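The year I turned forty I inherited my aunt's recipe box, and I have been arguing with it ever since. It's a gray tin thing with a lid that never closed right, and it holds, by my cousin's count (she is the kind of person who would count), 148 cards. Maybe a third of them are what you or I would call recipes. The rest are more like notes my aunt left for herself on the assumption that she would always be the one reading them. "Grekine's cake, but less." Less what? "Beans, the long way." I have stood in my kitchen with that card in my hand for longer than I'd like to admit, and I'm no closer to the long way than I was when I started.

I want to make a case for cards like that, and more broadly for cooking from vague instructions, which I think has gone badly out of fashion and which I miss. I know how this sounds. I own a scale. I use it for bread and I'd be lost without it. But somewhere along the line we decided that a recipe ought to be a kind of contract, where you put in your 16 ounces of this and your level teaspoon of that and the writer owes you the dish in the photograph, and if the dish doesn't come you go and leave a cross comment. I have left a few of those comments myself and I'm sorry for all of them, except the one about the lentil loaf.

My neighbor Ksawery Malinowski lent me a cookbook last winter, a thick one, put together by the women's club in Lenihan back when the town still had a women's club. There are no pictures in it and hardly any numbers. "Bake until it looks like supper" is a complete instruction in that book, and there's a chicken pie on the facing page that tells you to add flour "until you're satisfied." Well, I made that pie on a cold night with the radio on, and I added flour until I was satisfied, and I was satisfied too soon, and we ate it with spoons. The second time I held out longer. By the fourth pie I could feel it in the spoon, that little drag when the sauce has made up its mind, and I have never once had to look at the page since. I couldn't tell you how much flour it is. I suppose I could measure it, but I'd rather not know!

What I'm getting at is that the vague recipe makes you pay attention to the food. When the page says eleven minutes, I go and fold towards the timer, if you see what I mean. I answer the phone. I read the back of the cereal box. When the page says "until it smells done," I have to stay in the room with my nose working. It's slower and I ruin more things, and I come away knowing something I didn't know before, and it stays known.

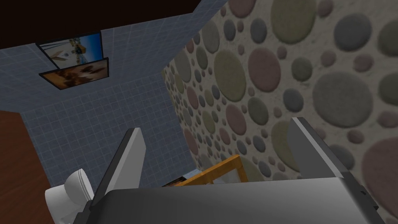
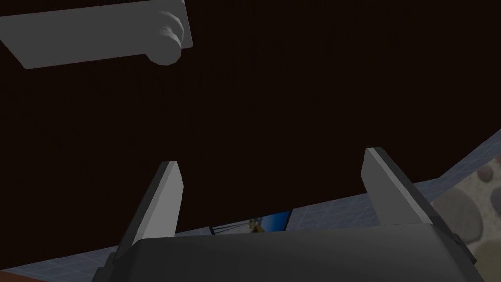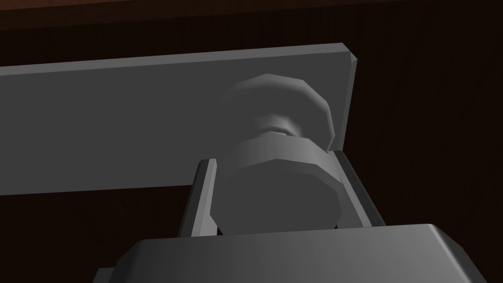
My daughter doesn't agree with any of this, and I should give her side a fair hearing, seeing as she's a better cook than I am. She learned from videos and from a website with a little button that doubles everything for you, and she says that vague recipes are only charming to people who already had somebody standing next to them at the stove. My aunt could write "beans, the long way" because her mother had shown her the long way. If you grew up in a house where dinner came out of the freezer, as plenty of good people did, then a card like that is a locked door. A recipe that spells out every step is a kindness to a stranger. She said all of this while making a custard, without looking at me, and the custard was perfect, and I had two helpings and not much of an answer.

I've been thinking about it since, though, and I believe I have half an answer now. I think she's right about where a person should begin. If a young man in his first apartment asked me for a soup, I wouldn't hand him one of my aunt's cards. I'd write it all out, down to which way to turn the burner. But I'd leave something open near the end. I'd say to taste it and see what it wants, and I wouldn't tell him what it wants, even if I had a fair idea. Somebody has to leave you a gap or you never find out that you can fill it. My first piano teacher used to do the same thing, stop playing the left hand without any warning and leave me up there by myself, and I disliked her very much at the time.

There's the matter of ingredients, too. Numbers assume that your onion is the same as the writer's onion. The tomatoes I get in September from the Sisora stand are so full of water that any sauce recipe that trusts them is going to be wrong by half an hour, and in a dry year they're a different vegetable altogether. (Fruit. I know.) My aunt lived up in Saririer most of her life, where water takes its time over potatoes, and she baked in an oven that ran hot on the left. If she had put down exact figures they'd have been exact for her, in that house, with that oven, and I would have followed them faithfully down here and wondered what I was doing wrong. Her not telling me was, in a funny way, more accurate.

I'll grant that there are limits. Canning is one. Nobody should be putting up green beans by feel, and I'd say the same about anything that involves yeast and company coming at six. Candy is another, as my good saucepan would tell you. And I do wish she had dated a few of the cards, or at least said who Grekine was. My mother thought she might have been a landlady. My cousin is fairly sure it was a brand of margarine.

I did try the cake again last week. I had been taking "less" to mean sugar for all these years, and it made a decent, slightly sad sort of cake that people were polite about. This time I kept the sugar where it was and went easy on the butter, and then halfway through I lost my nerve and put some of the butter back. It came out higher than it ever has, with a crack right down the middle and a good brown edge. I got a pencil and turned the card over to write down what I'd done, and I stood there a while and then wrote, "Better. Not so much less."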